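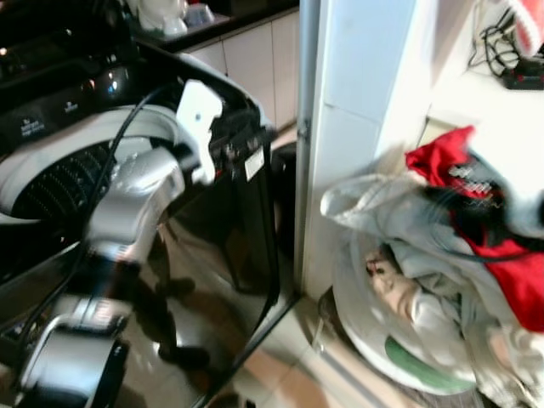

A glossy black top-loader, the usual source of most of a home's shed fibre.

What goes down the waste pipe

Sep 18, 2021

The water leaving a domestic wash carries detergent, skin, soil and fibre. The first three are mostly dealt with at the treatment works. Fibre is harder. Polyester and acrylic threads break off under friction, and the shortest of them pass through the coarse screens fitted to ordinary machines.

Load size matters more than most households suppose. A half-empty drum lets garments travel further and strike the water harder, and fleece suffers most. Temperature comes second, then the length of the cycle. Spin speed has a smaller effect, although a fast spin will push loosened fibre out of the cloth and into the drain.

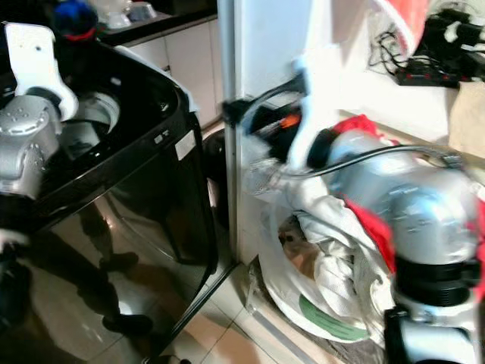
Lid up, with the steel-coloured drum showing.

Momier, a small maker of outlet filters, began selling a wall-mounted unit in March. It is a clear canister with a pleated mesh rated at 100 microns, plumbed between the drain hose and the standpipe. Skirkora takes the other route and sells a bag of fine woven nylon, into which the synthetic items are zipped before washing. The canister treats every load. The bag treats only what is put in it, but needs no plumbing and costs far less.

Both clog. Mesh fine enough to hold short fibre will also hold hair, lint and undissolved powder, and the flow drops as the cake builds up. Momier advises cleaning after 5 washes. In hard-water districts the interval is shorter, as scale binds the lint to the pleats.
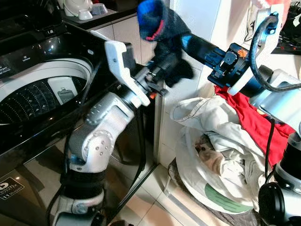 Liquid detergent helps here, as does leaving out fabric softener, which coats the mesh with a waxy film. The collected lint should be scraped off dry and put in the household bin. Rinsing the mesh under a tap sends the catch down the same drain it was meant to protect.

In the town of Vunard, a trial fitted canisters in around 500 homes. The difficulty lay in upkeep: many filters had been switched to bypass before the trial closed, usually after a slow drain had stopped a cycle.
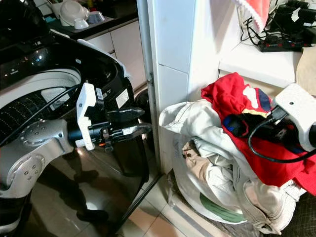
Luo wrote in after our earlier piece on drains to say that a filter should be sited at knee height, where it can be emptied without kneeling, and that two spare meshes make the job bearable, one drying while the other is in use. The pump also has less lift to manage at that height. Fitters' instructions vary on this point, and the machine's own manual should be checked for the maximum drain height before any bracket goes on the wall.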